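Kindis (robot arm project)

Kindis is a home robotics project started by Gayan Rathnayake and Natalina Zanetti at the Cilholm shared workshop. It pairs a purchased arm with a gripper and control software built by its members. The goal is an arm that can pick up small household items from soft furniture.

Work began in November at a bench in the workshop's back room. The first gripper, known as Říha, had two printed fingers and opened to 70 millimeters. It was replaced after the fingers bent under load. Zanetti wrote the planning code, while Rathnayake handled wiring and the mount.

New motions are tried in a simulated living room before they are run on the bench. The room was modeled by Rathnayake and has been revised four times.

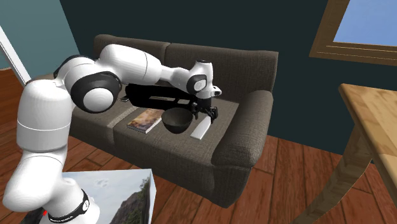

The simulated arm over the sofa, with a book and a black bowl on the seat.

Cushions proved harder to model than hard surfaces. Early versions treated the seat as a solid block, and grasps planned that way often failed on real foam — the fingers closed too high. Version 3 added a soft contact layer. Over 400 test runs were logged with it.

The control software is called Clekunier and runs on a used desktop computer. Its source files and the drawings for the mount are kept at the workshop, where members can copy them.

See also: Parallel gripper; Motion planning; Shared workshop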